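**The Estthorpe Tunnel** is a documentary film about the sea battery at Estthorpe and the passage said to run beneath it. It was directed by Mehwish Khokhar and produced by Trurka, a small company which had until then made mostly museum loops and visitor-centre films. It is often called the standard account of the battery, a description that seems to have started in the company's own publicity.

## Background

Estthorpe battery was built to cover the harbour mouth and was armed for most of its working life with four heavy guns. There is no good evidence that they were ever fired at an enemy. The site was later used as a store, then left to the weather, and has been open to visitors in the summer months since the magazine roof was repaired.

The story of a tunnel linking the magazine to the harbour is older than the film. Local guidebooks give its length as 486 metres, always to the same figure and never with a source. The surviving building plans show a drain on a similar line, which stops well short of the water.

## Production

Filming began in October and was done in three visits. Khokhar wrote the script with Nhyira Mahama, who had already published a booklet arguing that the tunnel was real. Mahama also appears on screen as the main expert witness, and the film does not mention that the two roles were held by the same person.

The drawings and moving maps were made by Seul-gi Jeon. They are clear and well paced, but they show the tunnel as a solid line throughout, with no mark to separate what has been surveyed from what has been guessed. Byung-chul Joo recorded the sound, including the much-praised echo in the magazine. According to the credits, some of the echo was added afterwards.
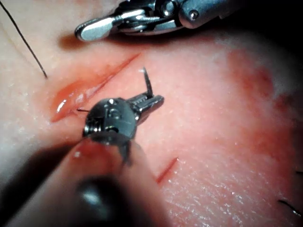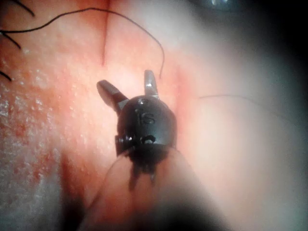
*Instruments in close-up at a moist, tissue-like surface.*

## Claims and criticism

The film's central claim rests on a bricked-up arch in the magazine's east wall. The narrator calls it "the entrance" from its first appearance. The historian Geum-ok Yook, reviewing the film for the journal *Cestum*, pointed out that arches of this kind were commonly built to spread the weight of a wall and that many have nothing behind them. No opening was made in the brickwork during filming.

Yook also questioned the scene in which a smuggler's letter is read aloud. The letter is quoted in Mahama's booklet, but the original has not been produced and its present whereabouts are not given. Mahama replied that private owners are entitled to their privacy. This may be so, but it leaves the letter of little use as evidence.

## Release

The first showing was at the Kong, a cinema with 386 seats. Trurka reported a full house. The cinema has published no figures of its own, and claims that the film led to a sharp rise in visitors to the battery are hard to test, as entry was free that season and no tickets were issued.

A shorter version is shown at the site. It leaves out the letter but keeps the maps.

## See also

- Coastal artillery
- Local legends of tunnels
- Relieving arch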